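Back from Gresus, with sore feet and a free tote bag

I finally made it to the Gresus open day! My neighbor Ayantu Assefa had been telling me to go since forever (she used to do their books) and this year the tickets were free if you signed up early, so off we went on the 8:16 bus with a thermos and a bag of oranges.

If you don't know the place, it's out past the old Gebremichael mill, a long low building with a parking lot that is much too small for an open day. We walked the last bit from the main road. At the door they gave us visitor vests and a tote bag with a pen in it, and then we were sorted into groups by sticker color. Ours was green. Our guide was Bereket Negash, who runs the day shift and talks very fast when he gets going, which I loved.

First stop was receiving, and I could have stayed there an hour. Shelves to the ceiling, hand trucks parked in a row, a wall of paper labels. Bereket told us they carry 700 different items in the small goods section alone, and every one of them has to live in a bin somewhere. So of course I started asking about the bins. What are they like on the inside? How long do they last? Do they get cleaned? (Yes, on a rota, and he sounded a little weary about it.)

He was very patient with me. A bin at Gresus gets hard use, and the sloping sides are what he likes best about the dark gray kind, as things slide down toward the middle and don't get wedged in a corner.

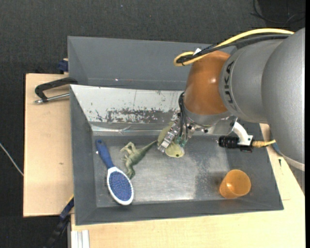
Ayantu wanted to know what happens when one gets too beat up, and the answer is that it goes to a guy named Ebise Araya, who has a bench at the back and decides if it can be patched. We met him later. He had a coffee can full of rivets and a radio going, and he let the kids in our group try the rivet tool on a scrap piece. Best part of the day if you asked any of them, I'm sure.

After that came packing, and I have to say I felt a bit bad about every box I've ever torn open in a hurry. There's a right way to fold the paper! You crumple it from the corners. Raphaël Gilbert showed us at one of the tables, then had us all try, and mine was not good. Ayantu's was perfect, naturally. They have a wall chart from Comport, the box people, with all the sizes on it, and the biggest is large enough for a child to sit in. One did.

Lunch was in the canteen, lentil soup or a cheese roll, and a line out the door. They'd planned for 204 visitors and I think they got them all between noon and half past. Go early or bring a sandwich. The coffee was very decent.

In the afternoon you could do the yard or the talk. We did the talk, mostly to sit down. It ran 40 minutes and was about the history of the building, with old slides of the loading dock in the snow, and there was a long stretch on the roof repairs that I did drift through a little. Then a last loop past the shop table, where I bought a tape dispenser I did not need.

They're doing another one in October, and sign-up is at the front desk or by phone. Wear flat shoes, the floors are hard. We caught the late bus home and ate the rest of the oranges.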